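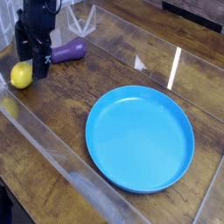
1/ Prices realized from the Polberg sale are up. I collect art medals, mostly bronze, and mostly ones nobody else bids on. Notes for anyone who does the same.

2/ The sale had 1474 lots and the medals were all at the back, as usual. By the time they got there it was late afternoon and half the phone bidders had gone home. Good for me. Less good for the consignor.

3/ Lot 130 was the one I wanted. Harbor opening medal, bronze, signed Nalley in the exergue. Obverse has a seated woman with a rudder. Reverse has the breakwater seen from the sea, with the lighthouse a little left of center.

4/ Catalog called it "extremely fine." I would call it very fine with a cleaned obverse. Someone used a polish on the woman's face and shoulder years ago and the color there has come back lighter than the rest. The reverse is untouched and has a good even brown.

5/ The catalog also said "edge plain." The edge has a foundry mark at six o'clock and the number 2562 punched next to it. It's small, and you have to tilt the medal to get it. Always ask for edge photos. I did, two weeks before the sale, and they sent them the same day.

6/ The number matters because the Staron list of Nalley medals only records numbered pieces up to the low 2000s. Either the list is short or there was a second striking. I lean toward a second striking. The lettering on the reverse is a touch softer than on the one in my cabinet.

7/ Eduardo Bragança disagrees with me. He thinks soft lettering is just a worn die late in the first run, and that the list was compiled from one dealer's stock and was never complete. He has handled more of them than I have. I still lean toward a second striking.

8/ What would settle it is weight. Mine are 4 grams apart, with the same diameter. The new one is the lighter of the two. If you own a numbered Nalley harbor medal, please weigh it and send me the weight and the number. A kitchen scale is fine if it reads to the gram.

9/ On the case. It came in a red leatherette box with a cream satin lining, and the catalog said "in case of issue." The recess is too wide for the medal and it slides. I think the box belongs to a different medal. It's a nice box and I will keep it, but I didn't bid anything extra for it.

10/ Don't store bronze in those old cases, by the way. The lining can hold moisture, and some of the glues give off acid. I keep the case on a shelf and the medal in a tray with the rest.

11/ Other results. The Ondieki animal plaquettes went high again – the heron made double the estimate and the otter wasn't far behind. I had a bid on the otter and dropped out early. The two school prize medals in silver sold for what the metal is worth, and one of them had a very good portrait.

12/ Unsold: the big uniface portrait of a man in a fur hat. It has been through three sales now. The reserve is the problem, plus a repaired hole at the top that the photo doesn't show well. I looked at it in May and the plug is a different color from the field.

13/ Someone asked if I would clean the obverse to even it out. No. Leave it alone and handle it by the edge, and it will keep toning by itself. It takes years.

14/ Correction to 6: the last number on the Staron list is for the gilt version, so the bronze ones stop even earlier. Thanks to the two people who wrote in. Weights still wanted – so far I have only my own.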